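Year-end notes: curtains

December 30, 2018

I said in February that I would write something here every month about the data work, and I have managed four posts. So this one is long, and most of it is about curtains.

For anyone new, I collect demonstrations. I drive a two-armed robot through a household job, the whole thing gets recorded, and the recordings go to the people who train the policy. They want a model that can walk up to a window it has never seen and open or close what is hanging there. My part is to give it enough examples, and to make sure the examples differ from each other in ways that matter.

When I started, I thought the arm work would be the hard part. Most of it is bookkeeping. An episode is one attempt, from the start pose to the end pose, and each one gets a label, a grade and a note. The label says which task it was. The grade is keep, keep with a flag, or drop. The note is free text, and I have come to think the note is worth more than the other two. A grade tells the training side to throw something out. A note tells them the left finger took hold of two layers of cloth when the operator wanted one, and they can go and look for that in the others.

The target for the curtain set was 2,000 episodes. We got there this month, across 16 rooms. I would rather have had fewer episodes and more rooms, but rooms are hard to get and episodes are easy once you are set up. You have the arms warm and the logger running, and it is tempting to just keep going.

Ayanda Mkhize, who does the review, sent back a batch of 39 from the Povberg apartment in the fall. There was nothing wrong with any single one. The trouble was that I had started every episode from the same spot, with the arms at the same height, and pulled from left to right each time. A model trained on that learns a motion and doesn't need to look at the curtain at all. I was annoyed for a day and then redid them. Now I change the start pose between episodes, using a printed list so I don't fall back on habit. I also switch which arm leads.

Cloth is a strange thing to collect. With a mug, you can say where it is. With a curtain there is no good answer, because it has a different shape after every touch. You can't reset it. For the first few weeks I tried to, smoothing each fold by hand so that every episode began the same, and it took longer than the episodes did. Then we dropped that rule. Whatever shape the last attempt left is the starting shape for the next one. The variety comes free, and it is closer to what a robot would find in somebody's home.

Sheers are harder than the heavy kind. The depth readings are poor, since a lot of what the sensor gets back comes from whatever is behind the cloth. The color cameras have their own trouble with a bright window. If exposure is left on automatic it drifts as the arms move, and the same fold can be white in one part of the episode and gray in the next. I argued for locking it. The training side said to leave it alone, because the deployed robot will have it on automatic too, and they were right. So those episodes stay in, with a flag for strong backlight.

I also keep a separate label for frames that look past the curtain to the outside. Rooftops, towers and sky have nothing to do with the job, but the model doesn't know that, and if every sheer in the set hangs in front of one skyline it may start to lean on the skyline. The fix is more windows, at more hours.

The wrist cameras help more than I expected. From the head you get the whole width of the cloth, but the arms can hide the part you care about. From the wrist you get the fingertips and whatever is between them, and when I grade a pinch that is the view I open first.

Some frames from the sheer curtain work, head camera first and then two from the wrist:

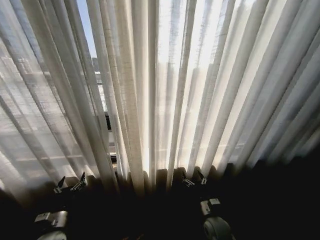
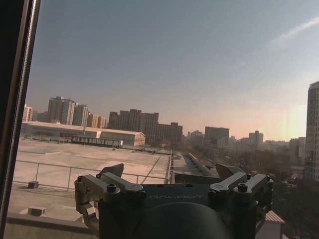
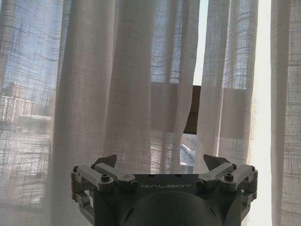
The other thing I changed this year was how failures are handled. At first I deleted them. A missed pinch was a wasted episode, so I would stop, back up and start over. The rule now is that if I miss, I keep recording and fix it in the same episode, the way you would if you missed a fold with your own hand. Those recoveries are labeled. There are 36 long ones, where it took several tries to get hold of anything, and they are uncomfortable to watch because I can see myself getting impatient. The training side asked for more of them.

Operators get tired, too, and it shows in the data. The pulls get shorter and faster late in a session. I take a break every hour now, and I put the time since the last break in the note field - it was easy to add and I wish I had done it from the start.

Next year the plan is blinds, both the slatted kind and the roller kind, and a few rooms at Rastetti if the paperwork goes through. Prantl has offered a hallway with one small window, and I will take it. I also want to rewrite the labeling sheet, which has grown three columns that mean nearly the same thing. Ayanda has a draft.

The storage move to Astari is only half finished, so if you are waiting on the older episodes, please ask me before you pull anything. Some of the folders exist in both places and the notes only match in one of them.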